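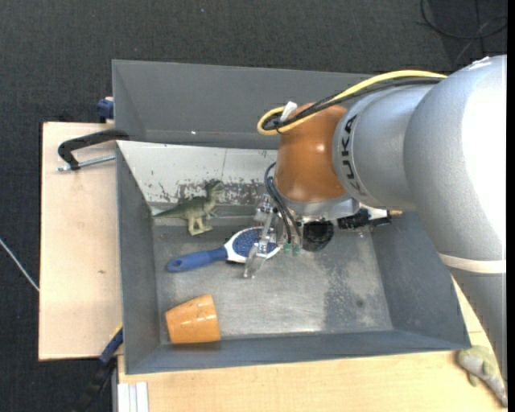 Risanov to close Mottram store, move returns counter to Clorno

Apr 29, 2026

Household goods retailer Risanov will close its store in Mottram this summer and move the returns and exchanges counter to its larger branch in Clorno, the company said in a notice to customers.

The Mottram store sells toys, bath and hair items, kitchenware and small furniture. It will stop taking new orders for pickup six weeks before the doors close. A final date has not been set. Risanov said it would post the date at the entrance and on its website once the lease terms are settled with the building's owner, Romemari.

Customers who bought something in Mottram will be able to return it in Clorno under the same rules that apply now. Unused items can be brought back within 60 days with a receipt. Gift cards bought in Mottram will stay good at all Risanov stores, and the company said there is no need to exchange them.

The two stores are a half-hour drive apart. Bus riders have to change once, and the second bus does not run in the evening. Risanov said it is looking at a drop-off point in Mottram for returns, possibly inside another shop, but has not signed an agreement with anyone.

In the notice, the company said sales at the Mottram location had fallen since January, when the parking lot behind the building was closed for drainage work. The lot reopened with fewer spaces. Risanov also pointed to the cost of heating the store, a former furniture showroom with high ceilings and single-pane windows along the street side.

The store employs 9 people. All of them have been offered jobs in Clorno, the company said, with the same pay and the same number of hours. Workers who turn down the offer will receive severance based on their time with the company. Risanov did not say how many have accepted.

The Clorno branch will be changed to make room for the new counter. The returns desk there is now a single window next to the main registers, and lines often reach back into the seasonal aisle. Under the plan, it will move to the north side of the building with its own entrance and short-term parking. The new area covers 600 square feet, part of it taken from the garden section, which will be smaller next year.

Work on the counter is expected to start in June. The store will stay open during construction, but the north entrance will be closed, and shoppers will have to use the doors facing the main road. Garden items will be sold from the front sidewalk until the work is done.

Stock left in Mottram will be marked down in stages. Toys and kitchen items will go first, followed by bedding and lamps. Clearance items cannot be returned, and the company said this will be printed on the receipt. Shelving and display tables will be sold on the last two days, cash or card, and buyers must carry them out themselves.

Romemari has owned the Mottram building for 6 years. The company said it has had calls from two possible tenants, one of them a grocery, but that no lease has been signed. It said it plans to replace the front windows before anyone new moves in. The upstairs offices, which have a separate entrance, are not affected.

The closing will leave Mottram without a general household store in the downtown area. The hardware store on the same block carries some kitchen goods and cleaning supplies, and the pharmacy has a small toy section. Both said they had no plans to expand.

Risanov's current hours in Mottram are 9 a.m. to 6 p.m. and will not change until the clearance sale begins. Customers with open orders will be contacted by phone or email. Anyone with a layaway balance can pay it off in either store or ask for a refund at the Mottram service desk, with the original slip. Layaway items not picked up by the last day will be moved to Clorno and held there for 60 days.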